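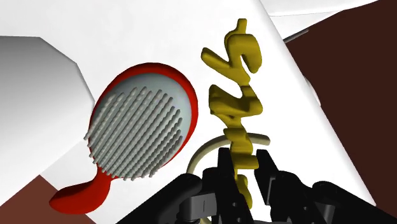
Calibration of a simulated gripper cell ought to be treated as maintenance, with a schedule and a log, and most teams treat it as something done once when the model is imported. Our cell at Vindov runs in simulation before any job goes to the real arm. The wrist view is the part that drifts out of step most often. In the render the two black fingers stand either side of the lower part of a twisted yellow object, with a red hairbrush lying to the left, and a view of that kind is enough to check finger spacing, wrist camera angle and clearance to neighbouring items. It is not enough to check contact. Those are separate jobs and should be logged separately.

The usual objection is cost. Follance, who supplied our finger models, recommend a full check every 3000 cycles. We do a short one every 100 and keep the full one for 3000. The short check takes less time than reading the fault list after a bad night. At cycle 3198 last March the left finger pad on the real unit was changed for a thicker one and the model was left as it was. The next 50 grasps in simulation all passed. On the arm, the fingers met the part early and the force limit tripped.

I would set three rules. Any change to the hardware, down to a pad or a spacer, goes into the model before the cell is restarted. The collision shapes are inspected with the visual mesh switched off, as a tidy surface can hide a crude hull, and twisted parts suffer most from this. The camera offset is measured on the real wrist and typed in by the person who measured it.

Clirnado, the package we use for scheduling, will raise a reminder for each of these but will not block a restart. I think it should. Sales at the vendor say customers dislike forced stops. So do we, and we have had more of them from stale models than from any lockout. Until the option exists we keep a paper tag on the controller key, and the shift lead signs it.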